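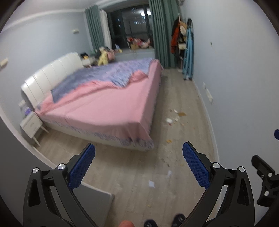 Girkine is looking for a part-time room keeper for our guest house in Savcombe, and we would love to hear from people who take real pleasure in a well-made bed. You would look after the bedrooms four days a week, changing sheets, dusting, airing things out and putting everything back where a tired guest would hope to find it. We like color and softness here, so expect pink covers, fluffy blankets that need a good shake, long green curtains, and a white padded headboard that has to be wiped down gently along the seams.

You don't need hotel experience (I had none when I started!), but you should be comfortable on your feet and kind to guests who sleep late. Shifts start at 10 a.m., Thursday is always one of them, and lunch is on us. The pay is $24 an hour, with 14 paid days off a year.

To apply, send a few friendly lines about yourself to Agata Sala at the front desk, or stop in any afternoon and ask for her.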